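Reviewed 2024-08-24. Unit bought at retail, no sample supplied.

# Zein Lomari countertop dehumidifier, two months in

The Lomari is a compressor dehumidifier with a 2-liter tank, sold for single rooms. Mine has run in a ground-floor dining room since June. The room has one outside wall and a slab floor, and before the unit arrived it sat at 76 percent relative humidity on most mornings. Drawers stuck. Salt caked in the shaker.

The case is a plain upright box with a top grille and a tank that slides out of the back. Controls are a power button, a fan button and a dial for target humidity. There is no app and no timer. After a power cut it comes back on at the last setting, a point the Plemura it replaced got wrong every time.

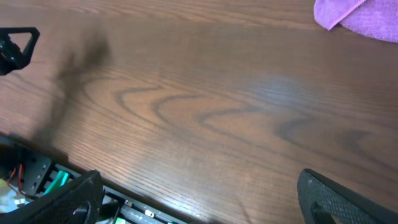
**Does it need to drain into the tank?**

A barbed outlet on the left side takes a standard hose, and with the hose attached the float switch is bypassed. The hose has to fall the whole way to the drain. There is no pump.

## Humidity control

The dial is marked in steps of five percent. I compared it against a salt-calibrated hygrometer on the far side of the room. The built-in sensor reads low when the unit stands close to a wall, so the compressor stops early. Moving the case out by the width of a hand fixed most of the error. The manual does give a clearance figure, but it is in the safety section and refers only to airflow.

Hysteresis is wide. Set to 50, the unit starts at 54 and stops at 47. For a room that is acceptable. For a closet with instruments in it I would want something tighter.
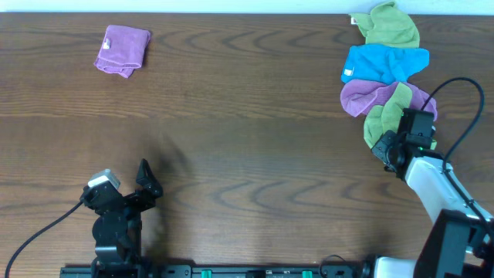 *Verena Kuster*

## Power and noise

Draw at the plug is 200 watts with the compressor running. Fan only is low enough that my meter rounds it badly, so I will not quote it. The fan keeps turning for a few minutes after the compressor cuts out, which re-evaporates some water off the coil and sends it back into the room. Cheaper units all do this. A setting to disable it would have been welcome.

Noise is a steady low hum on the slow fan speed. The fast speed adds a whistle from the grille that I could hear in the next room with the door open. Jasper Mertens has the same model in a basement workshop and reports no whistle, so it may be a molding fault on mine — the slats at one corner do not sit quite parallel.

## Tank and filter

The tank handle folds flat and catches on the housing if it is not pushed all the way down. Filling takes most of a day in wet weather. Pour slowly from the corner opposite the float. The filter is a washable mesh behind the grille, and the warning light for it counts hours only. It came on when the mesh was nearly clean.

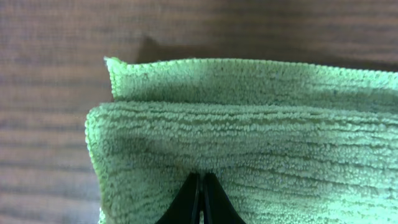 *Microfiber, folded double.*

Wipe the tank with a damp cloth and a drop of dish soap each week. Do not use the scouring side of a sponge, as scratches in the plastic hold slime. The Sarkau descaling tablets sold alongside the unit are not needed, in my view, because condensate carries almost no mineral.

## Furniture

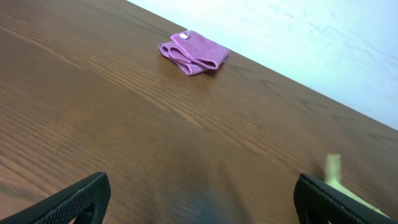
Solid wood moves with humidity, and taking a room down fast can open joints. I lowered the dial one step per week. It is also worth looking at how a board is lying before blaming the machine. On a top like this one the lines run roughly parallel to the back edge, and a board widens and shrinks mainly across its grain, so check for change from front to back. Measure at the same spot each time and write the humidity next to the figure.

## Verdict

Good extraction for the size, sound build apart from the grille, mediocre sensor placement. Buy it if you can stand it clear of the wall and route a hose. If the tank is your only option, get a larger one.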